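Marshalling order and scoring for an institutional procession competition

Posted in: Community events / Parades and processions
Tags: judging, marshalling, staff contingents

Deok-su Yeo
Member, Jandstead

I have been handed the running sheet for a staff procession in June, held as part of the institute's religious and cultural observance week. Departments and outside partners each enter a walking contingent, the contingents follow a set route with banners and recitation, and a panel places the first five. Last year the placings were disputed. Two contingents had merged on the route and the judges could not agree which marchers belonged to which entry.

Details so far:

Route is 400 metres, from the Tirkport gate to the hall forecourt, one right-hand bend, no road crossing.
Registered marchers: 173.
Maximum contingent size under last year's rules: 20.
Start is 8.15 am. The forecourt has to be clear for the formal program at 9.30 am.

I have three things to settle. First, should the judges stand at one point or be spread along the route? Second, how do I set the interval between contingents so they do not close up at the bend? Third, is there an accepted way to split marks between discipline, banner and recitation? The old sheet gives a single mark out of 100 with no breakdown.

The form-up area will be the ground floor practical room at the Wiegand building, which opens straight onto the gate.

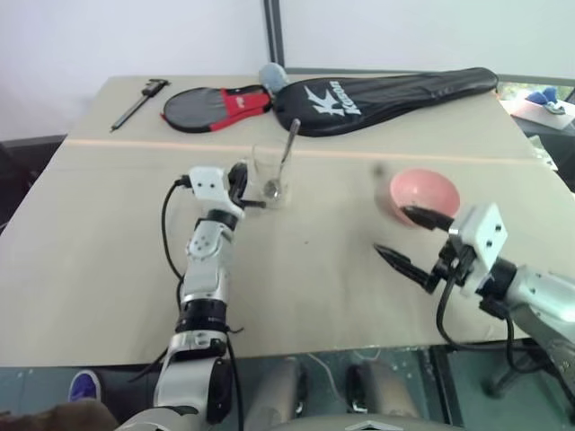

Answers

Bogdan Wilczyńska
Organiser, Clonitz district

I have marshalled processions of this type for several seasons, mostly staff and school entries. Taking your items in sequence.

Judge placement. Use fixed stations. Put one judge on the straight before the bend, one on the straight after it, and one at the forecourt entry. Each judge marks only what can be assessed from that station. A judge who walks alongside a contingent will see that entry in detail and the next one hardly at all, and the marks cannot be compared. Do not station anyone on the bend itself. Ranks always distort there and every entry loses marks for the same fault.

Interval. Set it by time at the gate. Contingents misjudge distance, and a marshal with a watch does not. Release each one when the tail of the previous contingent passes a marker you have placed on the kerb, then add a fixed hold. A 30 second hold is enough at a slow walking pace. Place a second marshal before the bend with authority to halt the following contingent. That marshal needs a radio or a flag and should have no other duty.

The dispute you describe is an identification problem, and the interval will only partly fix it. Give every contingent a numbered placard at the front and a plain tail card at the back. The entry is everyone between the two. Anyone behind the tail card is not scored. Put that in the rules and have each contingent leader sign for it at registration.

Marks. There is no universal standard that I am aware of. The split I use is:

Dress and uniformity: 20
Alignment and spacing: 30
Banner (construction, legibility, carriage): 20
Recitation: 30

Recitation should be marked by one person who is competent to do so, at the forecourt, with the other judges leaving that column blank. Averaging it across judges who heard different verses at different distances gives a meaningless figure.

Publish the split with the entry form. Most complaints I have dealt with were about criteria that entrants first heard of afterward.

Form-up. An indoor room is workable if only the next contingent is inside it. Bring them in by the rear door, check the placard and tail card, check the banner poles against the door height, and send them out. Measure the door beforehand. Banner poles are usually longer than the leader has told you.
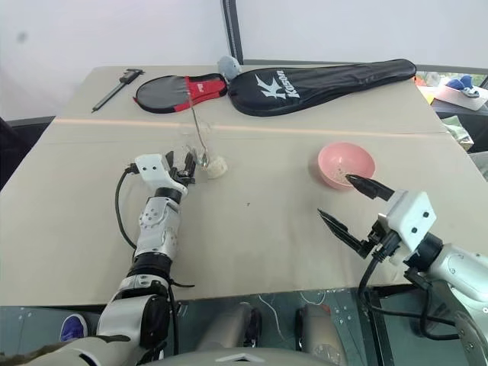 Hold the remaining contingents outside in start order, with the order posted on a board at both doors. If a contingent is not present when called, it goes to the end and the next one moves up. Do not leave a gap for it. Late release at the gate pushes everything toward your 9.30 limit, and the forecourt takes longer to clear than people expect once there are photographs.

On ties: decide the tie-break now and print it. I use the recitation mark first, then alignment. Our top two entries once finished level on 76 and the matter was closed in a minute, as the rule was already on the sheet.

guest_marshal

Just draw the order out of a hat and have one judge at the end. We never had a bend so can't help with that. Make sure there's water.

Deok-su Yeo
Member, Jandstead

Thanks Bogdan. I will adopt the tail card and the three stations. One follow-up: if a contingent exceeds 20 marchers, do you disqualify or deduct? Two of our departments have asked to bring extra people.

Bogdan Wilczyńska
Organiser, Clonitz district

Deduct. Two marks for each marcher over the limit, taken from alignment, counted at the gate by the release marshal and written on the sheet before the contingent moves off. If the departments have the numbers, the better course is to let them enter a second contingent under its own placard. Registration has to record it as a separate entry with a separate leader, otherwise you will have the same argument as last year.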